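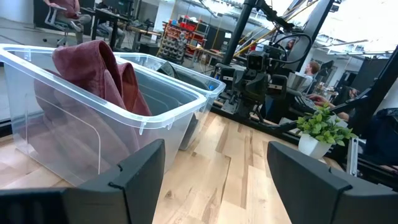 **Software Safety Inspection Checklist: Two-Arm Sorting Cell**
Site: Hutchins
Control software: Tivero, release 31
Perception service: Prirnero
Motion planner: Darilis
Date of inspection: December 13, 2024

Results are entered as Pass, Pass with comment, Fail or Not inspected. A failed item marked (S) prevents the cell from being released for powered motion. Items without that mark may be carried forward to the next inspection, provided that an action is recorded.

The mechanical and electrical inspections are held on separate forms and are not repeated in this one.

## 1. Software identity and configuration

- [x] **1.1 (S)** The installed release matches the release named on the cell record. **Pass.**
- [x] **1.2 (S)** Both arm controllers report the same release and the same parameter set. **Pass.**
- [x] **1.3 (S)** Joint limits in the configuration file agree with the limits stored on each controller. **Pass.**
- [x] **1.4** No local changes are present in the working copy. **Pass with comment.**
- [x] **1.5** The previous release can be restored from the cell computer without network access. **Pass.**

*Comment on 1.4.* An edited logging setting was found in the working copy. It affects only how often joint states are written to disk. The change has been accepted and should be moved into the shared configuration, as local edits are lost when the software is reinstalled.

## 2. Control loop and stopping behaviour

- [x] **2.1 (S)** The control loop holds 100 Hz on both arms with all cameras streaming. **Pass.**
- [x] **2.2 (S)** Loss of commands to either arm for longer than 30 ms brings both arms to a controlled stop. **Pass.**
- [x] **2.3 (S)** A software stop on one arm stops the other arm. **Pass.**
- [x] **2.4 (S)** After a stop, no queued movement is carried out on restart. **Pass.**
- [x] **2.5 (S)** Motor power is not restored by a software restart alone. **Pass.**
- [x] **2.6** The cause of a stop is shown in plain words on the operator screen. **Pass with comment.**
- [x] **2.7** The loop runs for 600 seconds under full load without a missed cycle. **Pass.**

*Comment on 2.2.* The test was carried out by suspending the command process and again by blocking its network port. Both methods gave the required stop. At the April inspection only the first method was used, and the two results should not be compared directly.

*Comment on 2.6.* The screen reports "link fault" for a lost command and also for a lost camera. These call for different action by the operator. A separate message is requested for each.

## 3. Perception

- [x] **3.1 (S)** Camera calibration files carry the serial numbers of the cameras now fitted. **Pass.**
- [x] **3.2 (S)** A frozen picture from any camera is detected and motion is held. **Pass.**
- [x] **3.3 (S)** Wrist camera and head camera data are time-stamped from the same clock. **Pass.**
- [x] **3.4** The position of each storage bin is estimated within the limit given on the cell record. **Pass with comment.**
- [ ] **3.5** Cloth hanging over the rim of a bin is included in the obstacle model. **Fail.**
- [x] **3.6** The gripper fingers are removed from the wrist camera data before objects are detected. **Pass.**
- [x] **3.7** Detection results are rejected when the confidence value is missing. **Pass.**

*Comment on 3.4.* Clear plastic remains difficult for the stereo head camera. Depth values on the bin walls are sparse, and bright reflections on the rim are sometimes returned as points in the air above it. The service now fits the known bin shape to the rim and discards the remaining points. The fit was acceptable in every position tried, but it relies on most of the rim being visible to at least one camera.

*Comment on 3.5.* Where a garment was folded over the back rim, the fitted bin shape replaced the raised part of the cloth in the obstacle model. The planner was therefore free to pass the forearm through it. Contact with soft cloth is not in itself a hazard at the speeds permitted, but a snagged garment can pull a bin along the table. The item is not marked (S). It is nevertheless to be corrected before the speed limit is reviewed - see action B.

## 4. Planning and shared workspace

- [x] **4.1 (S)** The collision model includes the table, the rail, the frame posts and both arms. **Pass.**
- [x] **4.2 (S)** Each arm is planned against the present position and the planned path of the other. **Pass.**
- [x] **4.3 (S)** A plan older than its permitted age is refused by the controller. **Pass.**
- [x] **4.4 (S)** The outer boundary is enforced by the controller and does not depend on the planner. **Pass.**
- [x] **4.5** Cable loops at the wrist are represented by an enlarged link shape. **Pass with comment.**
- [x] **4.6 (S)** Both arms may enter the space above one bin only in the shared-bin mode, at reduced speed. **Pass.**
- [ ] **4.7** Downward force is limited separately for each arm in the shared-bin mode. **Fail.**
- [x] **4.8** Leaving the shared-bin mode requires both grippers to be clear of the rim. **Pass.**

*Comment on 4.4.* The boundary was approached from inside the cell at the lowest speed and at the highest permitted speed. Particular attention was given to the side facing the desks, where people are seated during normal working hours. The boundary on that side has been drawn in from the frame and should not be widened to gain reach.

*Comment on 4.5.* The enlarged shape covers the cable when the wrist is near its middle position. Towards the end of its travel the loop stands further out than the model allows. An increase in the link shape has been tried and causes Darilis to refuse a number of ordinary reaches into the rear bin. A shape that varies with wrist angle would be preferable.

*Comment on 4.7.* One arm may rest a fingertip on a soft item in the bin while the other is working close by. The present release applies a single limit to the sum of the two arms' estimated forces. One arm can accordingly use almost the whole allowance when the other is unloaded. Separate limits are available in the configuration schema but are not read by the controller.
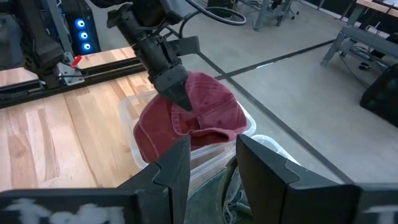
Reply received on item 4.7: separate limits are welcome, but please keep the combined one as well. If both arms push on the same bin and each stays just inside its own limit, the table and the bin still take the total. We would also ask that the force estimate be reset before the mode is entered. On our cell the estimate drifts after long runs, and the arm then believes it is pressing when it is in free space, or the reverse.

*Response.* Accepted in both respects. The combined limit will be kept and the two new limits added beneath it. A force reset with both arms clear of the bin becomes a condition of entering the shared-bin mode, and will be entered on this form as item 4.9 from the next issue.

## 5. Operator interface and records

- [x] **5.1 (S)** The selected mode is shown on the screen at all times. **Pass.**
- [x] **5.2 (S)** A change of mode needs a deliberate confirmation. **Pass.**
- [x] **5.3** Stops, mode changes and refused plans are written to the event log. **Pass.**
- [ ] **5.4** Event logs can be replayed in the simulator. **Not inspected.**
- [x] **5.5** The log disk raises a warning before it is full. **Pass.**

*Comment on 5.4.* The simulator installation had not been brought up to the release under inspection. Replay with an older release was considered to be of no value and was not attempted.

## 6. Actions

| Ref. | Item | Action | Required before |
|---|---|---|---|
| A | 1.4 | Move logging setting to shared configuration | Next reinstallation |
| B | 3.5 | Keep points above the rim when they are seen by two cameras | Review of speed limit |
| C | 4.5 | Trial of link shape that varies with wrist angle | Next inspection |
| D | 4.7 | Read separate force limits; keep combined limit; add force reset | Unattended use of shared-bin mode |
| E | 2.6 | Separate messages for command loss and camera loss | Next release |
| F | 5.4 | Update simulator and repeat the check | Next inspection |

## 7. Outcome

All items marked (S) were passed. The cell is released for powered motion at the present speed limit. The shared-bin mode may be used only with an operator at the stop control until action D has been closed and item 4.7 inspected again.

Any change to Tivero, Prirnero or Darilis other than a change to screen text requires sections 2 and 4 to be repeated in full.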